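# Trilska task

The **Trilska task** is a laboratory procedure used to study how people adjust their arm movements when the forces acting on the hand change without warning. It belongs to the wider field of motor learning. The task takes its name from the town of Trilska, where the first version was set up in a physiology laboratory, and it is sometimes called the *alternating load task* in older papers.

## Background

When a person reaches for an object, the arm starts moving before any information about that movement has come back from the eyes or the muscles. Visual feedback takes a noticeable fraction of a second to affect the hand, and a quick reach may be nearly over by then. For this reason many researchers hold that the nervous system keeps some kind of prediction of how the arm will respond to a command. This prediction is usually called an internal model.

Internal models are commonly divided into two types. A forward model takes a motor command and predicts its result. An inverse model works in the other direction: it takes a desired result and gives the command needed to reach it. The two are not exclusive, and most accounts of reaching use both.

The Trilska task was designed to find out whether a person can hold more than one model of the same movement and switch between them. Earlier load experiments had mostly trained people on a single force and then removed it.

## Procedure

The subject sits at a table and holds a handle that slides on a flat surface. A screen hides the hand, and a cursor shows its position. Targets appear one at a time at equal distances from a central starting point, and the subject moves the cursor to each target and back.

A session has 3 parts:

1. **Baseline.** The handle moves freely. The subject makes 70 reaches.
2. **Alternating load.** The handle pushes the hand to the left or to the right, in proportion to its speed. The direction changes after every 22 reaches, and a colored light beside the target shows which direction is in effect.
3. **Washout.** The load is removed and the light is turned off. The subject makes another 70 reaches.

Subjects are told to move at a steady pace and not to correct a reach after it has stopped. Reaches that are too slow are repeated at the end of the block. The number of repeated reaches is reported along with the results, as a high count can mean that the subject was guiding the hand by eye.

## Measures

The main measure is the sideways error at the point of highest speed. Error at the end of the reach is also recorded, but it is harder to interpret, as feedback has had time to act by then.

A second measure comes from catch trials, in which the load is left out on a single reach with no warning. A subject who has learned the load will usually miss in the direction opposite to it. This is called an aftereffect. It is taken as evidence that the command itself has changed. A subject who had only stiffened the arm would show smaller errors under load but little or no aftereffect.

## Findings

In the original study, most subjects made large errors at each change of direction, and these errors shrank over the following reaches. The drop became faster with practice. By the last blocks, many subjects made smaller errors on the first reach after a change, which suggested that they were using the light as a cue.

The Vindville group repeated the task with the light turned off. Subjects still improved within each block, but the first reach after a change did not get better with practice. The group also tried a version in which the two loads were tied to two different starting postures of the arm. Learning in that version was quicker than with the light, and aftereffects were larger.

Results on retention are mixed. Some subjects tested on a later day began close to the level they had reached at the end of training. Others began near baseline. The amount of sleep, the length of the gap, and activity between sessions have all been proposed as reasons for the difference.

## Modeling

Two main kinds of computer model have been fitted to data from the task.

The first is a single-state model, in which one estimate of the load is updated after each reach by a fixed share of the error. It describes the fall in error within a block fairly well. It cannot explain why the first reach after a change improves with training.
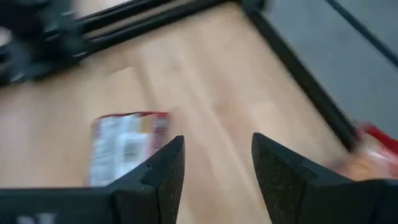 The second kind uses several estimates side by side, each with its own learning rate, and a selector that weighs them by how well they predicted the last movement and by any outside cue. The best-known program of this kind is Bellis, which was trained on a set of 3000 simulated reaches before being compared with human data. It reproduces the improvement on first reaches, though it learns the cue faster than most people do.

## Variants

The *Zidska variant* replaces the sliding handle with a grip that the subject squeezes and lifts. The load is a change in weight, and the main measure is grip force just before the lift.

## See also

- Catch trial
- Forward model
- Inverse model
- Motor adaptation
- Savings (learning)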